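Search this site
Search

The joy of packing badly
October 5, 2018
By Prys Gittins

My mother packs for a weekend away the way other people move house. She starts a week early, with a list, and the list has a second list stapled to it. I start when the taxi is outside. I have been to a wedding in Stirncombe in walking boots, and I would do it again!

I mention this as I've just spent 12 days on the coast path with one small bag, and I keep getting asked how I managed. Badly is how. I took two jumpers and no towel. I took a novel of 700 pages and read the first chapter three times, always on a bench, always with a wasp.

The odd thing is how little I missed. By the second night at Jullmont I'd stopped thinking about the clothes I'd left on the bed at home and started thinking about supper, and that more or less stayed the pattern. 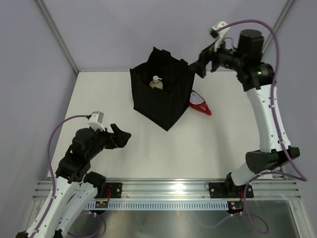

My friend Gunn walked the first stretch with me and had brought everything. Spare laces, spare spare laces, a folding cup, a sewing kit that would have done for a sailmaker. I laughed at all of it until the strap of my bag went on the hill above Zamgate, and then I sat on a wall for half an hour while Gunn stitched it back on (very neatly, and without saying a word, which was worse).

So I've changed my mind a little. There are things I'd take again - the good socks, the tea bags, a carrier bag for anything muddy - and I'd add a needle and thread. The novel stays at home. I'd still leave room for whatever turns up on the way, and on this trip that meant a jar of plum jam from a table by somebody's gate, with an honesty box beside it.

I'm off again in May, only a few days this time, and my mother has already rung to ask what I'm taking. I told her I'd let her know when the taxi came. She has posted me a towel.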